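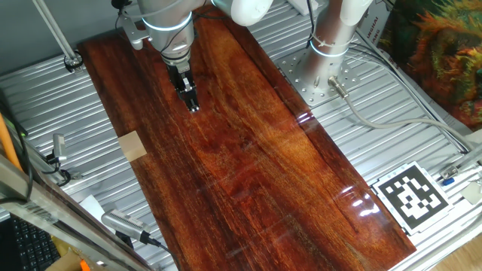 O braço por cima da prancha envernizada, com a placa de calibração pousada ao lado.

Já vos devia este texto há umas semanas, desde que prometi contar como é que trato da célula do braço, e a verdade é que fui adiando porque me parecia conversa de pouca graça para quem não passa lá os dias. Mas recebi duas mensagens de leitores a perguntar pela parte da manutenção (obrigado, li-as com um café na mão e fiquei todo contente!), e portanto cá vai, com os desvios do costume.

A célula chama-se Ziminlow, nome que veio da folha de encomenda e que nunca ninguém teve coragem de mudar. Está assente numa mesa de alumínio com ranhuras, daquelas em que se prende o que se quiser onde se quiser, o que é uma maravilha e também uma tentação. Quando comecei mudava tudo de sítio todas as semanas. Um grampo mais para a esquerda, uma câmara um bocadinho mais baixa, e depois passava a tarde a perguntar-me por que razão a pinça chegava ao lado do ponto. Hoje sou muito mais sossegado. Mexo em setembro, quando fazemos a revisão grande, e fora disso só se houver motivo.

A revisão começa sempre pela base. A chapa quadrada onde o braço assenta leva parafusos, e é por eles que vou primeiro, com a chave dinamométrica e a folha da Grelanow aberta ao lado. Aperto em cruz, devagar, duas voltas à chapa. Da última vez encontrei um que cedia um nadinha, coisa que à vista não se percebia, e fiquei a pensar em quantos dias de pequenos erros tinham saído dali. Desde então tenho um traço de tinta em cada cabeça nova que monto, e gosto muito desse hábito, embora me suje sempre os dedos.

Depois vêm os cabos, que são a minha embirração particular. O conector grosso que entra em baixo, na base, desliga-se com a alimentação cortada, limpa-se, volta a encaixar-se e roda-se até prender. O cabo que desce pelo punho é mais delicado. Levo o braço à mão por todas as posturas que ele costuma fazer, muito devagarinho, e vou olhando para a curva que o cabo faz. Se estica, dou-lhe folga; se fica a bambolear, tiro. Parece fácil escrito assim, mas já refiz essa volta mais vezes do que gostaria de confessar à minha família.

A pinça leva menos tempo. Abro e fecho 100 vezes sem nada no meio, com o programa mais simples que tenho, e fico de ouvido encostado (não literalmente, sosseguem!) à espera de algum arranhar. Limpo as pontas com álcool e um pano que não largue pelo. O fornecedor, a Guillot, diz que as pontas aguentam até 2.000 ciclos entre limpezas no nosso tipo de trabalho, mas eu limpo muito antes, por feitio.

E chegamos à calibração, que é a parte de que gosto mais. A placa branca e preta fica na mesa, junto ao bordo comprido da madeira, e as câmaras têm de concordar todas sobre o sítio onde ela está. Faço 41 poses. Começo pelas mais afastadas e vou fechando até ficar quase por cima da placa. A luz é que manda em tudo, e aí a madeira envernizada dá-me água pela barba: é lindíssima, aquele vermelho escuro a abrir para âmbar, mas devolve os candeeiros em manchas brancas e há câmaras que não apreciam. Já experimentei virar um candeeiro para a parede e melhorou bastante. Um leitor sugeriu um filtro polarizador, e encomendei um à Stirndale, que ainda não chegou.

No fim, baixo a pinça com os dedos quase fechados até ficar logo acima da madeira e paro ali. Não lhe dou nada para agarrar. Olho de lado, com os olhos à altura do tampo, comparo com o valor no ecrã e aponto a diferença no caderno. Se bater certo em quatro sítios da prancha, dou a coisa por feita. Se falhar num deles, volto aos parafusos da base, por muito que me custe, e normalmente é nessa altura que me lembro de que não almocei.

O caderno vai na página 82 e está cheio de setas e nódoas. Um dia passo tudo a limpo. Entretanto, se alguém por aí tiver experiência com polarizadores em superfícies muito brilhantes, escreva-me nos comentários, que eu leio tudo e respondo, ainda que devagar.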